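배선 정리 실습 강의 노트: 슬롯 덕트와 덮개
인쇄하기 | 이메일로 보내기

담당: 메이리온 새뮤얼(Meirion Samuel)
2023년 3월 8일

지난 시간에 단자대까지 마치느라 다들 애쓰셨습니다. 오늘은 전선을 덕트에 넣고 덮개를 씌우는 데까지 해 볼 텐데요, 쉬워 보여도 막상 해 보면 손이 꽤 가는 일이니 느긋하게 따라오시면 좋겠습니다. 먼저 작업대 위를 치우고, 긴 자재는 작업대 가장자리와 나란하게 가로로 놓아 주세요. 비스듬히 두면 옆 사람 팔꿈치에 걸리기 십상이고, 길이를 가늠하기도 어렵습니다.

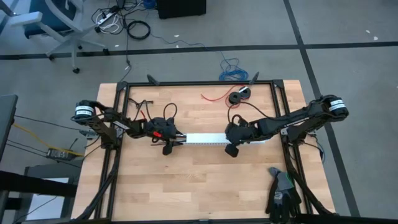
그림 1. 나무 작업대 위에 가로로 놓은 긴 자재

슬롯 덕트는 옆벽이 빗살처럼 갈라져 있어서 필요한 자리 어디서든 전선을 뺄 수 있습니다. 전선은 바닥에 가지런히 눕히고, 빠져나갈 가닥만 가까운 슬롯으로 돌려 주세요. 꽉꽉 눌러 담고 싶은 마음은 저도 잘 압니다만, 나중에 한 가닥 더 넣을 일이 꼭 생기더라고요. 트러스트빌 현장에서 제가 그러다가 44번 선 하나 때문에 덕트를 통째로 다시 열었습니다.
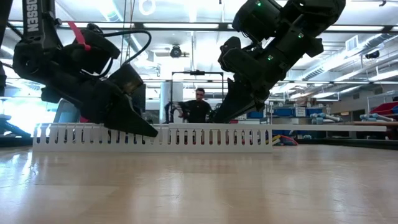
덮개는 처음부터 끝까지 한꺼번에 누르려 하지 마시고, 한쪽에서 시작해 조금씩 옮겨 가며 끼우세요. 손바닥으로 쓸어내리듯 누르면 힘이 고르게 갑니다. 덮개가 덕트보다 밖으로 길게 나와 있을 때는 특히 조심하셔야 해요. 위 사진에서도 오른쪽 끝이 덕트를 한참 지나 받쳐 주는 것 없이 떠 있지요? 그런 상태에서는 나온 쪽을 건드리지 말고 먼저 위치부터 맞춘 다음에 누르시기 바랍니다.

누르기 전에 전선이 옆벽 위로 올라와 있지 않은지도 꼭 보세요. 올라온 선이 있으면 덮개가 들뜨고, 억지로 누르다 피복이 상하기도 합니다. 두 번쯤 들여다본다고 흉볼 사람 없으니 마음껏 확인하세요. 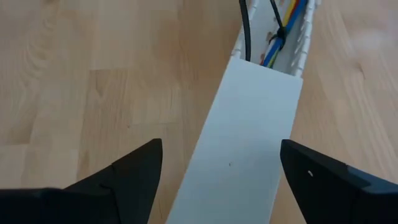
그림 2. 덮개가 덮인 구간과 전선이 보이는 열린 구간

점검할 때는 덮개 끝이 반듯하게 놓였는지, 손끝으로 훑었을 때 들뜬 곳이 없는지 봅니다. 잘 안 맞으면 힘으로 해결하지 말고 벗겨서 다시 끼우세요. 저도 아직 그렇게 합니다.

과제: 자기 조의 덕트 배치를 연필로 그려 오세요. 전선이 빠지는 자리도 표시해 주시고요. 자는 쓰셔도 되고 안 쓰셔도 됩니다.

인쇄하기 | 이메일로 보내기

관련 자료
- 단자대 번호 붙이기 2
- 엘트비 실습실 이용 안내
- 전선 피복 벗기기 연습지
- 6월 보충 실습 신청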